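Stuvomness bench microwave set

README, v3. Rough, will tidy later.

What's in it
Notes, labels and pictures for one countertop microwave on a white table. Started as a cheat sheet for the shared kitchen at Jindau, grew from there. 2,915 pictures in total, sorted into 31 folders. Most are close-ups of the front: door, panel, buttons, cord. 266 have the panel text transcribed by hand, the rest don't yet.

Folder names
door_ = mostly window and casing
panel_ = display and buttons
cord_ = anything with the plug or power strip in it
food_ = bowls, mugs, leftovers. Smallest group, 30 pictures, and not very good ones
misc_ = couldn't decide

If a picture has door and cord both, it goes in door_. Wasn't consistent about this in the first few folders, sorry.
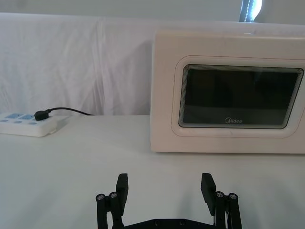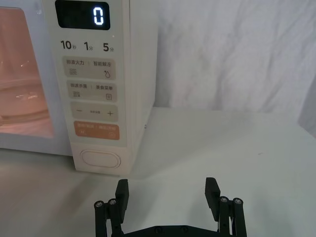 AKOLGO, February

Panel text
The buttons are in Chinese, so every transcribed picture gets a text line with the original and an English gloss. Keep the original characters exactly, spaces and the upright bar included. Glosses used so far:

10秒 = 10 seconds
1分 = 1 minute
5分 = 5 minutes
微波火力 = microwave power
智能解冻 = smart defrost
微波杀菌 = microwave sterilize
美食菜单 = food menu

Two functions on one button go on one line, same order as printed. Don't translate the little icons, just write "icon". Display digits go in their own column, as read. If the display is clipped but the digit is readable, still write the digit. If it's glare, leave it blank, do not guess.

"Smart defrost" was "auto defrost" in v1. Changed it in the labels but probably missed a couple in the older folders.

Brand name
Logo on the door window reads Midea. Tagged as text, same as buttons. No model number recorded anywhere, please don't add one from a web search.

Light in the window
Column is lit / dark / unsure. Lit means you can see a glow through the door glass. It does not mean the thing is running. Had a long back and forth with the Ovar people on this and we're sticking with it. Turntable gets a yes only when you can see the plate or its rim.

Colour
White, off-white and cream all got used for the casing, depending on who was labelling and probably on the lamp. Merged to "white" in v3. Grey and dark grey for the printing are still seperate. Colours of cloths and backdrops not labelled.

Known problems
- door_ is way too big compared to everything else
- lots of near-duplicates in panel_, same angle over and over
- cord_ has pictures where the plug is hidden and only cable shows. Leave them in
- no pictures of the back of the oven, the vents or the rating plate
- food_ labels say "leftovers" for anything in a bowl, needs redoing

To do
Finish the transcriptions. Split misc_. Fix the spelling of "deforst" in the panel_ notes. Check the glosses with somebody who reads Chinese properly, mine came from a dictionary.

Use
Fine for teaching, labelling practice and kitchen signs. Credit the Stuvomness set. Send corrections with the folder name and the old label, otherwise I can't find them.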